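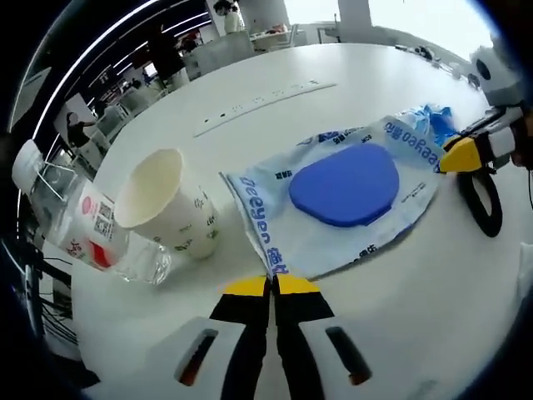

Filed under: Home > Cleaning > Stains

Skip the $90 stain kits. I doubt they beat dish soap on a coffee ring.

1. Blot with a dry cloth. Don't rub.
2. Mix a drop of dish soap into warm water and dab.
3. Wait five minutes, wipe, dry.

Still there? Try baking soda paste, but test a corner first. "Works on everything" is a sales line.

Benjie Bautista, 12/20/23

Related:
Do Vinegar Sprays Do Anything?
Wax Rings on Old Tables
Grease on Painted Walls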